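Spent most of this month on grasp planning under shelves, so a few notes while it's fresh. Mostly about Levum, our planner, and where it was getting things wrong.

The task sounds small. A mug sits in the lower part of a wire rack with very little room over the rim. Get hold of the handle, bring the mug out, don't touch the shelf.

Levum used to pick a grasp first and plan the approach second. In the open that's fine. Under a shelf it would choose a nice top-down grasp, find no path, throw it away and try the next one. Worst case I logged was 1046 candidates before it gave up.

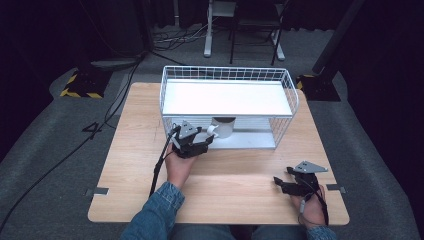 So the order is flipped now. We sample approach directions from the open side of the shelf, drop the ones where the wrist won't fit, and only then score grasps. Same scoring function as before, I didn't touch the weights.

The approach samples come from hand-held demos. Khrystyna Antoniuk wrote the part that cuts each demo at the moment the jaws start closing and keeps the last 80 cm of travel. Shorter than that and we lose the turn into the shelf.

Wire racks were the other problem. Perception kept filling the gaps between the rods, so the planner saw solid walls. Smaller voxels fixed the walls and made collision checks 4 times slower – not a trade I wanted.

What we settled on: coarse voxels everywhere, fine ones only within 15 cm of the target. It's a config flag in the Pylypenko branch, off by default until I've run it on more than one rack.

Still broken: handles that point away from the opening. The planner should turn the mug first and regrasp, and right now it just returns no solution. At least it does that quickly.

Also still open is the cable model. We treat the gripper cable as if it doesn't exist, and I'd like a rough swept volume for it before anyone runs this at full speed.

Will post timing plots once the overnight run finishes.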